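Larnis pulls laptop firmware that made computers forget their batteries

Larnis has withdrawn a firmware update for its Skasska line of laptops after owners reported that the machines restarted from it convinced they had no battery at all.

The update, version 3.65, went out overnight on Tuesday and installed itself the way these things do, which is to say while people were making coffee. By lunchtime the Larnis support board had a thread with 424 replies, a good number of them typed on phones. The laptops worked fine as long as they were plugged into the wall. Unplug one and it shut off on the spot, taking any unsaved work with it.

According to the release notes, 3.65 was meant to deliver "improved battery life reporting." Owners on the board conceded that the reporting had become very consistent.

Larnis first suggested that customers check whether the battery was properly seated. In the Skasska it is glued in, under the keyboard, beneath 3 layers of shielding tape, and the warranty is void if you look at it. That advice was edited out of the support page in the afternoon. A second suggestion, to let the battery drain fully and then charge it overnight, lasted until someone asked how you drain a battery the computer won't use.

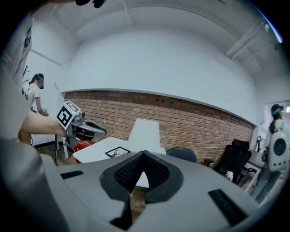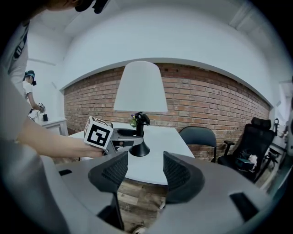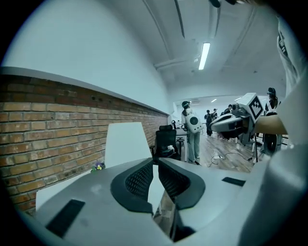

A repair shop in Atdale, Villalobos Computer, said it had taken in eleven of the laptops by closing time on Wednesday. The shop tested the battery packs on the bench and found nothing wrong with any of them. Its view is that the update rewrote a small table the power controller uses to recognize approved packs, and that the new table left out the pack Larnis has been putting in the Skasska since it went on sale. The shop is charging customers nothing for this diagnosis, on the grounds that it now takes under a minute.

Larnis hasn't confirmed that explanation. A short statement says the problem affects "a subset of configurations." On the support board, owners have been trying to find a configuration outside the subset. So far the only candidates are laptops that were switched off, and one that had already lost its charging port in an unrelated accident.

Rolling back to the earlier firmware is possible, with one snag. The Skasska's built-in recovery tool refuses to start unless the battery is at least half full, as a precaution against losing power in the middle of the job. A laptop that reports no battery doesn't meet the requirement. Larnis says a revised tool that skips the check is in testing and should be ready by Friday. Owners will need a USB stick and a second computer to prepare it on.

Customers who would prefer not to wait can mail their laptops in for service at no cost, with a turnaround of two to three weeks. The mail-in form asks them to remove the battery before shipping.

The Skasska still sells for $1,182 on the company's website, where the first feature listed is all-day freedom from the outlet.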